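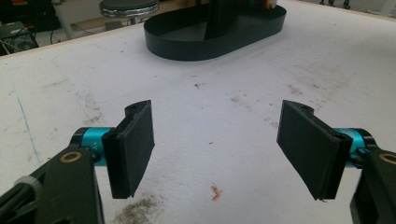 *Photos: Vudby bench log, April*

Hand-held gripper rules, second draft. Wipe the pads before each session and check that every bushing sits flush. Cable ties stay on the bracket, tails trimmed.

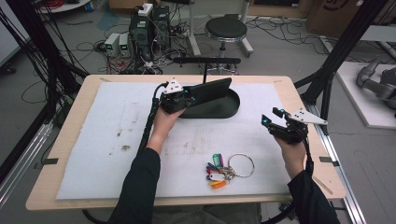

Both grippers get picked up before recording starts, and cables run outside the work area. Key tags go on the near side of the tray - log the starting layout.

Take 148 redone, layout not written down.

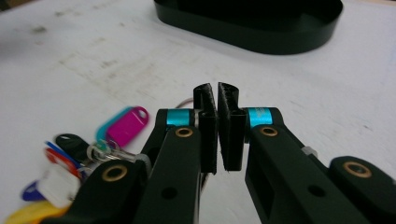
Approach with the pads nearly closed only for thin parts. Otherwise open fully first. Stop the take if a pad touches the table hard, and note it. 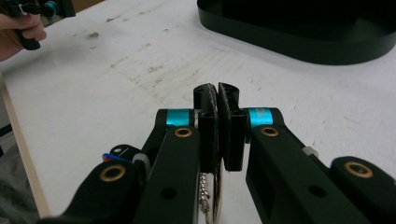

Otetti Handling Group - Bench 2

Grip flat parts by the edge, pads level. No regripping in the air. Still to settle: how long to hold before the move. Drater's sheet doesn't give a number. Ask again.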